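Bench notebook, sorting cell, March

8:10 a.m.

Coffee machine down again, cell up. I mention the order because last year it would have been the other way around and everybody would have been in a better mood.

Carried over from the previous page: Flerkon still wants to know when the returns desk can "go lights-out." I have written back that the returns desk has one window and Nataša likes the blind up. They will get the real answer after the 1000-pick run, which is what this entry is supposed to be about.

Background for whoever inherits this notebook. Returns come in mixed. A customer sends back a calculator in the same box as a plant pot and a note about the weather. For as long as I've been in the building a person has opened the box, put the contents on the white table, decided what each thing is and whether it can be sold again, and slid it to the right tote. We are handing the sliding to the arm. The deciding was supposed to stay where it was. More on that below, with feeling.

Software as of this morning: Furar for planning, Zatance for the simulated cell, Athumani for the job queue and the shift log. Furar got an update overnight that I did not ask for. Release note in full: "Improved stability." I rolled it back, wrote down that I rolled it back, and then found Nataša Dimitrov had rolled it back an hour before me, so for ten minutes we were on a version older than either of us wanted. Fixed. We now have a rule that whoever touches Furar writes it on the whiteboard first. The whiteboard marker is dry. Ordered markers.

9:30 a.m.

Ran the first 50 in Zatance on the mixed-desk layout. Trophy, fan, calculator, bottles, the little easel, the whole yard sale.

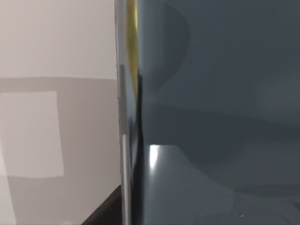
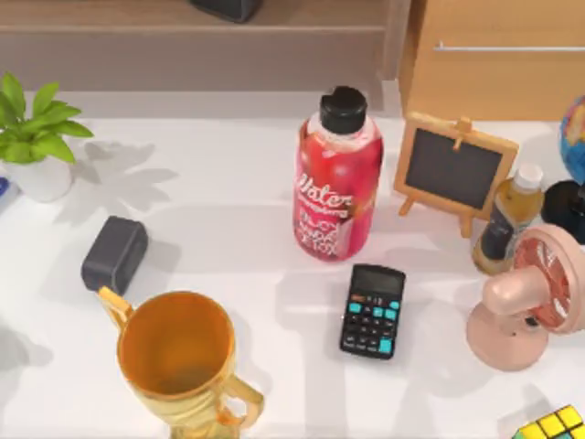
Mixed-desk layout, Zatance, morning session.

Result for the batch: 78 percent placed without anyone stepping in. Flerkon's slide promises a good deal more, but Flerkon's slide was made with boxes. Boxes are very well behaved. I have never had a customer return a box with nothing in it, although one came close.

Failures, grouped by how annoyed I was:

Easel. Thin legs, and the planner treats the whole thing as one solid lump, so it picks an approach that would suit a brick. Needs its own collision model. I said this in the last entry too, underlined.

Trophy. Furar likes the handles. I understand the attraction. It then lifts by one handle and the cup swings, and the placing step has no opinion on which way up a trophy goes. Nataša says rim up, base down, and that if she has to write this in a config file she wants it noted that she did. Noted.

Amber bottle. Fine when it's alone, bad when the fan is close by. The planner gives up politely and marks the item "unreachable," which then turns up in Athumani as an operator task. More on that below as well.

Leaves. Every layout with the plant in it takes longer to plan. Nothing broken, just slow. I'm inclined to say plants go by hand and leave it there. We get very few, and the people on the desk like them.

11:15 a.m.

Sat at the real desk with the afternoon crew before their shift, which I should have done in January in place of the three meetings about doing it.

Things they told me, in the order they came up:

They do not miss the sliding. Wrists, mostly. One of the packers has stopped wearing the brace and wanted me to know the arm could have the sliding forever, gift wrapped.

They do miss knowing what's coming. When you empty a box yourself you see everything in it. Now the desk gets whatever the arm kicked out, one item at a time, with no box and no neighbors. A calculator on its own is a calculator. A calculator that came with its battery cover taped to the inside of the lid is a different case, and by the time it reaches a person the lid is in the cardboard crusher.

The queue calls everything it can't do an "exception." The crew handles exceptions all shift. As one of them put it, that makes them the exception department, and is there a raise for that. I said I would ask. I will ask.

The pace is odd. The old job had easy stuff mixed in with hard stuff and you could rest on the easy stuff. The arm takes all the easy stuff. What's left is six hours of squinting at things with cracked corners. No one planned this. We drew the flowchart with a diamond labeled "simple?" and sent all the yeses to the machine, and were pleased with ourselves.

I don't have a fix for that last one. Two ideas:

1. Let the desk claim items off the queue. Athumani can do it, it's a permissions box we left unticked. If somebody wants ten minutes of plain sorting, they take it, and the arm waits. Throughput drops a little. Flerkon will see it on the dashboard and send me a message with a graph.

2. Rotate who does exceptions and who tends the cell. Tending the cell is not restful either, but it's a different kind of tired. Needs training hours, and training hours need a signature from someone who thinks the arm was supposed to save hours.

Trying the first one next week. It's free.

1:40 p.m.

Back on the numbers. Changed the approach margin for anything next to a tall neighbor and gave the easel its own model. Reran the same 50. The easel now works from both sides. The amber bottle still sulks by the fan. Trophy handling improved after we told Furar that handles don't exist, a lie I'm comfortable with.

Nataša pointed out that all my layouts have clear table between most of the items, and that no one has ever emptied a returns box that neatly. She's right. She wants a pile. I built her a pile, and Furar thought about it for so long that I went and washed the mugs. Pile results go on their own page once I can stand to look at them.

Target stays at 1000 picks in simulation, then 2000 on the real cell with a person on the stop button. I've asked for the person to be someone from the desk and for the hours to be booked as desk hours. Their eyes are better than mine. During the last dry run I was watching the log and one of the packers was watching the arm, and she called the bad grip well before the log did.

3:20 p.m.

Flerkon called. They'd like to drop the word "operator" from the screens and use "supervisor," on the grounds that it sounds like a promotion. I asked if it was one. They'll get back to me.

Also asked them to keep box and contents together in the data, so the desk can pull up a picture of the open box when an exception lands. They said it's on the roadmap. I asked which end. To be chased.

To do:

Tick the claim box in Athumani, tell both shifts, tell them again.
Trophy orientation into the config, with Nataša's note attached.
Plants to manual.
Ask about the raise. In writing.
Bottle next to fan: try a top approach before touching the margins again.
Hold the crusher until the exception is closed, or at least save the lids. Ask the crew where they'd want the lids stacked, as there is no room where I'd put them.
Pin the Furar version.
Markers.

4:05 p.m.

Pile run finished. Left the log open on the bench machine for Nataša. Don't close it.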